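Home | Data Cards | Known Issues | Changelog | Contact

Parnau Drawer Episodes: Data Card and Fault Notice

Prepared by Kirstin Imrie, Simulation Data Group, Nartey
Updated July

Summary

Parnau is a simulated two-arm manipulation set. Each episode contains a drawer task performed by two robot arms at a cabinet on a wooden surface. The current release contains 2283 episodes. This card replaces the earlier one and records a contact fault found in the drawer handle model. Users who trained on the first release should read the fault section before they report or reuse any results.

Contents

Each episode holds joint positions for both arms, gripper commands, rendered views, the pose of the block, the travel of the drawer, and a contact log. The contact log was written by the simulator and was not edited afterward. Success labels were assigned by script from two values: the final drawer travel and the final block position.

Episodes are stored one per folder. Folder names carry no meaning beyond their order of creation. The files keep the names used by the Zidano export tool, including the misspelled field "gripper_comand_r", which has been left alone so that existing loaders continue to work.

Description of the fault

The fault concerns the right gripper and the drawer handle. In affected episodes, the collision shape of the handle bar was offset from its rendered shape by 5 mm toward the cabinet. The fingers could therefore close on the bar in the rendered view while the simulator registered contact with one finger only. The drawer still moved, as a one-sided contact was enough to drag it along its rail.

The success script did not check for contact on both fingers. It accepted these episodes as valid pulls. The position of the handle in the rendered views was correct throughout, and the error cannot be found by looking at the images alone.
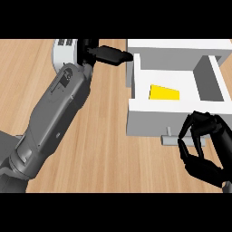

Figure 1. Right gripper at the drawer handle, fingers open around the bar, with the yellow block in the open drawer.

The left arm is not affected. Its contacts with the block and with the cabinet body were compared with the rendered geometry, and no offset was found. Block poses may be used as released.

How the fault was found

Benjie Dagdag reported the problem on a Thursday, after a policy trained on the first release was moved to the test cell at Sanport. The physical right gripper closed late and off center on the handle, and the force limit stopped the arm. The same stop occurred on 12 consecutive attempts. The drawer did not open on any of them. No person was inside the cell, and the only damage recorded was a worn finger pad, later replaced.

The first review looked at the calibration of the physical arm. This took most of the working week and found nothing wrong. The contact logs were examined only after that, and the missing second contact was then plain in the first file opened.

Cause

The handle was resized during preparation of the cabinet model. The rendered mesh was updated at that time. The collision mesh was exported from an older copy of the file and kept its former mounting depth. The model passed the automatic load test, which confirms that a collision mesh is present but does not compare it with the rendered one.

Correction

In release 2 the collision mesh has been rebuilt from the current model. All right-arm handle contacts were recomputed by replaying the stored joint commands. Episodes in which the replay no longer opened the drawer have been kept and relabeled as failures. The label field now has a companion field, "label_prior", giving the value in the first release.

The success script now requires contact on both fingers during the pull. The load test compares the two meshes and rejects any model in which they differ by more than the set tolerance.

Restrictions on use

Policies trained on the first release must not be run on physical arms at Nartey sites. This applies also to policies that were trained on it and later tuned on other data. For simulation studies the first release remains available on request, so that published comparisons can be repeated.

Policies trained on release 2 may be run on physical arms at reduced speed, with the force limit active and the cell closed. Any stop caused by the force limit is to be reported with the contact log attached.

Open items

The drawer rail friction has not been measured against a physical cabinet. Replay of episodes with very slow pulls gives slightly different drawer travel on different machines, and the reason is still under review.

Questions and fault reports should be sent to Kirstin Imrie through the Contact page, with the folder number of the episode concerned.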